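Notebook, picking cell
November – open day at Prastov

Got to the Prastov building a little before 9:00. Anjani Oei came along and took the notes on the talks, so I stuck to the cells. Two demos had bin picking in them, the other stands were conveyors and palletizing and I walked past those. Writing this up the same evening while I still remember the order of things.

First stop was the Dornar stand. Suction picking from a tote, all cartons, same size. Fast and smooth, and not much use to us. I asked what happens with a torn carton and the man said the cell flags it and somebody pulls it out by hand. Fair enough. I took their cycle time sheet, it is in the folder on the shelf by the compressor.

Second stop was the mixed picking cell, which Visser set up for the day. Spent most of the morning there. The idea is one arm, one mechanical gripper, two bins side by side, and objects that have little in common with each other. The operator puts a few things in one bin, the arm moves them across to the other, then the direction is swapped and it goes again. No part models loaded, according to her. The software is called Wultard and it picks a grasp from the camera view each time.

She let people stand close to the barrier while the arm was at slow speed. Best look I got at the gripper and at the way they run the hose on the arm:

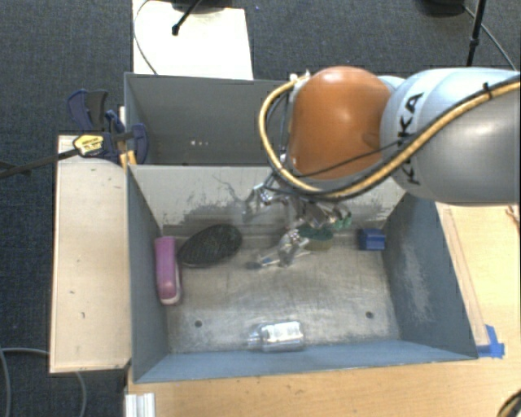
Mixed picking cell, KUKA arm over the front bin. Clear bottle lying near the front wall.

Things I wanted to remember about the setup:

The bins are plain metal and well scratched, not painted black or lined with anything. I had expected them to cheat a bit on the background. We lined ours with matte foam in the spring to get rid of reflections, and I would like to try a run without it now.

The board and the bin behind are held with a bar clamp. Same level of fixturing as ours. I asked how often they re-check the bin position and she said at the start of every session, and again if anyone has leaned on the table. We only do it when picks start to drift – should probably change that.

Hose and cable run together along the outside of the arm with a cable tie on the bundle. There is a generous loop at the orange joint cover. Ours is much tighter and we have already replaced it once. Will re-route ours with more slack before the next long run.

On the picking itself. I asked for numbers and got some. Their last test was 1,000 attempts with a mixed set and 977 of them ended with the object in the other bin. That counts retries as part of the same attempt, which I had to ask twice to get clear. She did not have the first-try figure with her and promised to send it. Clear plastic is the worst group for them as well. On a test with only transparent objects they were at 70 percent, and she said most of the misses were depth errors, with the gripper closing too high.

Objects close to a wall are the other trouble. The fingers need room on both sides, and when there is none the planner tries to come in at a slant or pushes the object toward the middle first. The push move was added over the summer. We have nothing like it, we just skip the object and come back to it later, and some never get picked.

Anjani asked about gripper wear. The linkage gets opened up and cleaned every couple of weeks. They keep a spare gripper ready on the bench and swap the whole thing so the cell does not stand still. I liked that, but it means buying a second gripper and I know what the answer will be this year.

Left at 2:30. Lunch was sandwiches, parking was bad, go by train next time.

To do:
– mail Visser for the first-try figure
– one run with the foam out of the bin, same object set as before
– more slack in the hose at the joint
– bin position check at the start of each session, put it on the sheet by the door
– ask whether the push move is in the standard Wultard release or was made for the demo
– Anjani to type up the notes on the talks, the one on depth cameras first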